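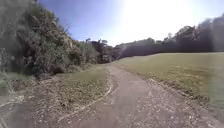 Girkon Halow for path patrols, anyone tried one?

Our landcare group looks after a few kilometres of dirt track and we've been offered a hire deal on the Girkon Halow, the small wheeled rover that drives a set route and sends back video. It's $532 a week with the Ledia mapping software thrown in. Can it cope with ruts and loose gravel, or is it really a footpath machine?

Ivar Hägglund
We had one for two weeks in May and I loved it! Packed earth with small stones is where it's happiest, and it took shallow ruts without any fuss (slow it down on the bends, though). You walk the route once with the controller, save it in Ledia, and after that it drives itself. We got up to 25 km from a charge, mostly flat.

Low sun is the weak spot. If the track heads straight into the glare, the video washes out and tall grass at the sides goes to mush, so we moved our runs to the middle of the day and got much better colour. It also gets nervous where a mown verge meets the track with no clear edge. Set the route a bit further out from the grass and it behaves. I'd hire it again tomorrow. Ask for the wider tyres!

lunde_track
get the spare battery

Perrin M.
Haven't used the Halow but we had the older Lunde on a similar track and leaf litter was a pain, it kept reading thick patches as a bump and stopping. Might be fixed in the new one. I'd ask Girkon for a trial morning before paying for the full week, they did ours on a Wednesday and didn't charge.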